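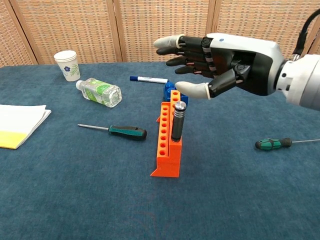

Blauer Baustein auf blaugrünem Tischtuch

Listenarchiv > Arbeitskreis Spielzeugsammlungen > Leihverkehr und Depot > Re: Lagerung bemalter Holzbaukästen

Betreff: Re: Lagerung bemalter Holzbaukästen, Leihgaben Brandeseck
Datum: 2025-03-08
Von: Geschäftsstelle der Sammlung Drevska

Sehr geehrte Mitglieder des Arbeitskreises,

auf die unten zitierte Anfrage aus Brandeseck nehmen wir für die Sammlung Drevska wie folgt Stellung. Wir beschränken uns auf bemalte Bausteine und Baukästen; für Puppenstuben und mechanisches Spielzeug gelten bei uns eigene Regelungen, die auf Wunsch gesondert zugesandt werden.

> Das Stadtmuseum Brandeseck übernimmt im November einen Bestand von
> 800 Bausteinen aus der ehemaligen Spielwarenfabrik Pawlak. Ein Teil
> liegt noch in den Originalkästen, der Rest ist in Kartons
> untergebracht. Bei mehreren Stücken klebt die Farbe an den
> Nachbarsteinen. Wir bitten um Auskunft, bei welcher Luftfeuchte
> andere Häuser lagern, ob die Steine in den Kästen verbleiben sollen
> und wie bei der Inventarisierung mit Einzelstücken verfahren wird.

Zur Luftfeuchte: Unser Depot wird ganzjährig zwischen 45 und 50 Prozent relativer Feuchte gehalten. Ein einmaliger Abfall auf 43 Prozent im vorletzten Winter blieb ohne erkennbare Folgen für die Fassungen. Kritischer sind nach unserer Erfahrung rasche Wechsel, wie sie beim Transport und in den ersten Tagen nach der Einlieferung auftreten. Wir empfehlen daher, die Kartons nach der Ankunft zunächst geschlossen im Vorraum stehen zu lassen.

Zu den Originalkästen: Die Kästen der Firma Pawlak haben einen Schiebedeckel und sind sehr eng gepackt. Wir haben die Steine entnommen und die Packordnung vorher fotografisch festgehalten. Kasten und Inhalt werden getrennt, jedoch im selben Regalfach aufbewahrt. Zwischen die Lagen kommt säurefreies Seidenpapier. Von Luftpolsterfolie ist dringend abzuraten; bei einem früheren Ankauf hatten sich die Noppen in den roten Lack eingedrückt, und der Schaden ließ sich nicht mehr beheben.

Verklebte Steine sollten keinesfalls mit Wärme oder Lösungsmittel getrennt werden, bevor eine restauratorische Begutachtung erfolgt ist. Die Fabrik hat offenbar über die Jahre verschiedene Lacke verwendet - die blauen und grünen Töne verhalten sich bei uns anders als die roten. Eine Übersicht der uns bekannten Farbtöne mit den Bezeichnungen aus dem Musterbuch liegt in der Geschäftsstelle vor.

Zur Inventarisierung: Vollständige Kästen erhalten in Drevska eine Hauptnummer, die einzelnen Steine eine Unternummer. Lose Steine ohne Zuordnung werden nach Form und Farbe in Konvoluten erfasst. Die Nummer wird nicht auf dem Stein angebracht, sondern auf einem Einleger im Fach. Wer mit dem Erfassungsprogramm Drirka arbeitet, kann die Konvolute über das Feld »Teilbestand« anlegen; eine spätere Aufteilung ist ohne Verlust der alten Nummern möglich. Bei Leihgaben bitten wir darum, die Unternummern im Leihvertrag einzeln aufzuführen.

Offen ist für uns selbst die Datierung der Kästen mit grünem Etikett. Häuser, die über Preislisten oder Händlerkataloge der Firma Pawlak verfügen, werden um eine kurze Nachricht an die Liste gebeten. Kopien genügen; die Kosten werden von uns übernommen.

Die Kolleginnen und Kollegen aus Brandeseck können unser Depot nach vorheriger Anmeldung gern besichtigen.

Mit freundlichen Grüßen
Sammlung Drevska
Geschäftsstelle

3 Kommentare | 2-mal geteilt
Zuletzt aktualisiert: am Tag des Eingangs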